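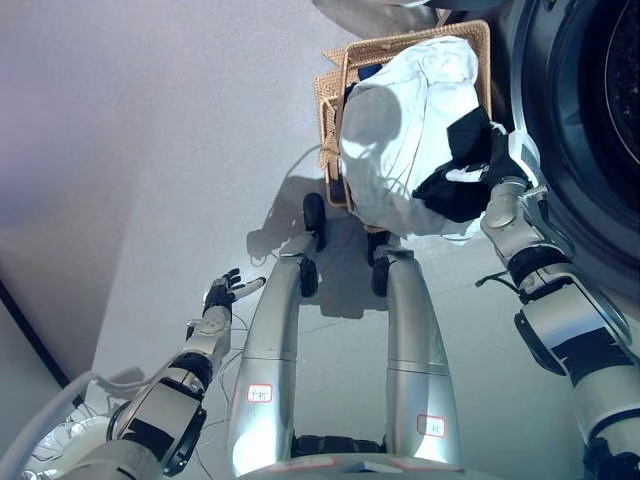
Laundry basket next to the front-loader, a white garment and one black cloth.

Re: [graltari-house] Cold wash for everything?

On September 11, 2018, a list member wrote:
> We switched to cold only in March and I'm never going back.
> The Skamard people say it saves 200 dollars a year, and
> with the Trollik powder you don't even have to sort. Darks,
> whites, all in together. Try it!

200 dollars a year compared to what? My whole electric bill last March wasn't much over that, and the dryer eats most of it. If they're counting a family that runs a hot load twice a day, fine, but then say so.

I'm also not sold on the no sorting part. I tried the Trollik stuff on a mixed load and my undershirts came out the color of dishwater. Maybe our water is too hard for it. Does anybody on the Vasylenko Street side get better results? You're on the other main, I think.

I do wash jeans cold and have for years. Towels and sheets I'm keeping on warm until somebody shows me a test that wasn't paid for by the soap company.

And what spin speed are you using? At 800 my towels take forever to dry, whatever they were washed in.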